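*31/01/2019*

I'd been told to bring something that wouldn't squash. That's the house rule when you visit Ngaio Mahuika, who has been putting together food parcels in Fellville for 12 years and has strong opinions about people who turn up with a sponge cake.

I brought tinned peaches. She approved.

The project is called Clodo, a name she says she inherited and has given up explaining, and it sends out parcels to students and to anyone else who's short before payday. Last year they did 1,191 of them. "I thought we'd stop at 500," she told me, filling the kettle. "I said so in March, out loud, to everybody. Then I had to go and order more baskets."

The baskets matter a great deal, as I learned over the next hour. She used to pack in cardboard boxes, which went soft at the bottom if they'd been left on a damp step, and then in carrier bags, which she doesn't want to talk about. Now it's plastic baskets with a hole to put your hand through. People bring them back when they're done, mostly!

"You want a handle you can get your whole hand in," she said. "And you want to be able to peep through it. I can tell from across a room if one's had its snacks put in."
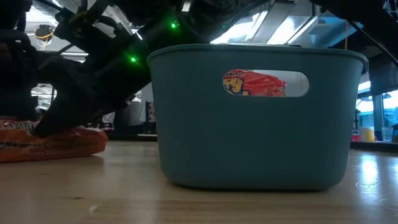 Her packing partner is Eusebio Collado, who used to run the shop at Trasgate and still packs like a man with a delivery waiting. I asked him what goes in first and he looked at me as if I'd asked which shoe goes on which foot.

"Tins," he said. "Tins, then rice, then anything with corners. Crisps last. If you put crisps under anything, you're giving somebody crumbs."

And noodles? There was a pause, and the two of them looked at each other. Noodles, I gathered, are a sore subject.

"He stands them up," said Ngaio.

"I stand them up," said Eusebio, quite calmly. "A multipack on its side takes the whole floor of the basket. Stand it on end and you've got room beside it for your tea and your biscuits."

"And then it leans," said Ngaio.

"So put something next to it!"
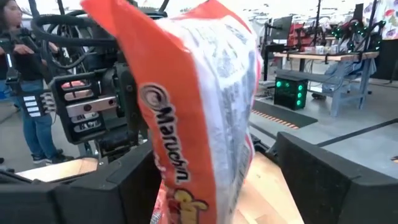 *A multipack of Maruchan noodles on end, the Collado way.*

I have to say I'm with Eusebio, although I had a go myself and got it wrong – my packet slid over and took a box of teabags with it. Ngaio was very kind about this. She told me that when she started she once sent out a whole basket with nothing in it but custard powder and soap, and the man who got it wrote her a thank-you card.

What do people ask for most? "Noodles," they both said. Some 1,000 packets went out last winter, by Eusebio's reckoning, and he'd like more flavours. Ngaio would like more fruit. She's been talking to Robles, the greengrocer by the bus station, about taking whatever apples are left at closing time, and she was hopeful when I saw her, though they hadn't settled who'd do the fetching.

"I can't drive and he won't," she said.

"I will drive," said Eusebio. "I won't park."

I asked whether they ever got fed up with it. Eusebio said only with the tape, which he can never find the end of. Ngaio thought for a bit longer and said she gets tired in the shoulders but she likes the hour before the baskets go, when the lids are off everything and there's still time to swap things about. Then she took my peaches out of my hands and asked if there were any more where those came from.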